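Dolan K2 Home Karaoke Set: my review after two months

Rating: 4 out of 5

I bought this set in the first week it was in the shop, because my old one stopped to connect with the television. I sing at home almost every evening, mostly old film songs and some ballads in Spanish that my neighbor Amparo Pacheco taught me. So I think I have used it enough to give a fair opinion.

In the package you get the speaker, 2 wireless microphones, one charging cable and a small paper manual. The manual is very short and the letters are tiny. I found a longer version on the website of the shop, and I advise you to read that one before the first use.

The sound is the best part. The voice comes out clear and it does not cover the music, even when I turn it up. My previous set was a Birkum, and with that one every "s" sounded like a kettle. With the Dolan I could hear my own mistakes very well, which my family finds more funny than I do. The echo has 12 levels. I keep it on three. Above level six it sounds like singing in a train station, but Kimie Murakami, who comes on Saturdays, likes it on nine and she will not discuss it.

The microphones are a little heavy. After one hour my wrist gets tired. The switch is placed just where the thumb rests, so many times I turned off my own voice in the middle of the chorus. After a few weeks you learn to hold it lower. I would still prefer the switch at the bottom, as Birkum has it.

Battery: the speaker worked for a full evening without the cable. The microphones need charging more often, and there is only one cable in the package, so you have to charge them one after another. For this price I expected two cables.

The app is the weak point. It is called Wudumley and you must make an account even to change the language of the lights. The song list has many film songs, but the playback singers are often written wrong or not written at all. I searched for a duet and found it under the name of the actor who only moves his lips in the movie. When I wrote to the support on 7th April, I received an answer in two days, polite, saying that they will correct the list. Some titles are corrected now - not the duet. 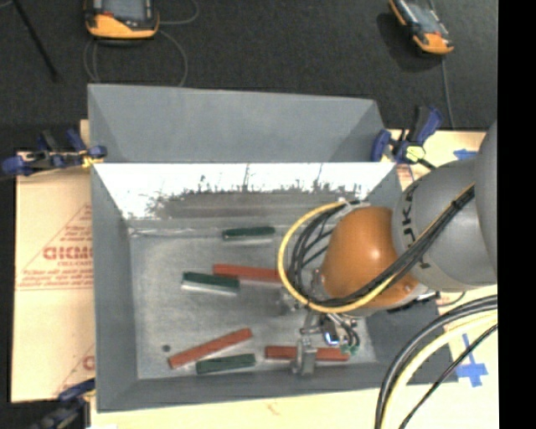 You can change the key of the song in half steps, up or down, and this works without the app, with the buttons on the speaker. For me this is very important. Most of the songs I like were recorded for a high voice and I have to go down three or four steps. The music stays natural until four, after that the drums become strange.

The lights in front can be turned off completely. I was glad about it.

I paid 72 dollars with a discount. The normal price is higher and then I would maybe look also at the Ernholm, which has a better app but only one microphone. You have 30 days for the return, and the shop asks for the original box, so do not throw it away too early.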